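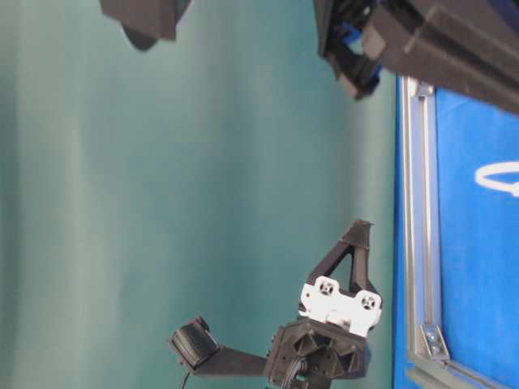
*Black gripper with a white mounting plate, teal curtain behind.*

# Tudent Two-Day Pass, Bamholm to Dalsgaard

Product no. 1496. Terms valid from November 10, 2022.

The Tudent Two-Day Pass covers rail and ferry travel between Bamholm and Dalsgaard, with a stop at Brorville in either direction. It is sold as a single product. The rail and ferry parts cannot be bought or refunded separately.

## What the pass covers

- Second-class rail travel, Bamholm Central to Brorville Harbor
- Foot passenger crossing, Brorville to Dalsgaard, one in each direction
- Local buses in Dalsgaard, zones 1 and 2
- Entry to the Dalsgaard lighthouse during posted hours

Seat reservations, bicycles and meals on board are not included. A bicycle ticket can be added at the Brorville ferry desk, subject to deck space.

## Validity

The pass is valid for two consecutive calendar days, starting with the first scan. A trip that begins before midnight on the second day may be completed on the same train or ferry. An unused pass expires at the end of the season printed on it.

The summer timetable starts in March. Outside that timetable the last ferry leaves Dalsgaard in the late afternoon, and travelers on a one-day visit should check the return sailing before boarding the bus to the lighthouse. 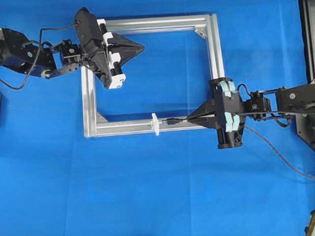

## Luggage

Each passenger may carry one suitcase of up to 25 kg and one small bag. Suitcases go on the racks by the gangway. Lockers are available at Brorville Harbor and take coins or cards. There are none at the Dalsgaard pier.

## Delivery and use

The pass is sent by email as a PDF with one code per passenger. Print it or show it on a phone. The code is scanned at the platform gate in Bamholm and again at the ferry ramp. Bus drivers check it by sight.

## Changes and refunds

The start date may be changed once, free of charge, until the pass is scanned. Refunds are paid to the original card if the request arrives before the printed start date. If a ferry is canceled due to weather, the pass is extended by one day at the Brorville desk. Keep the original email, as the desk needs the order number.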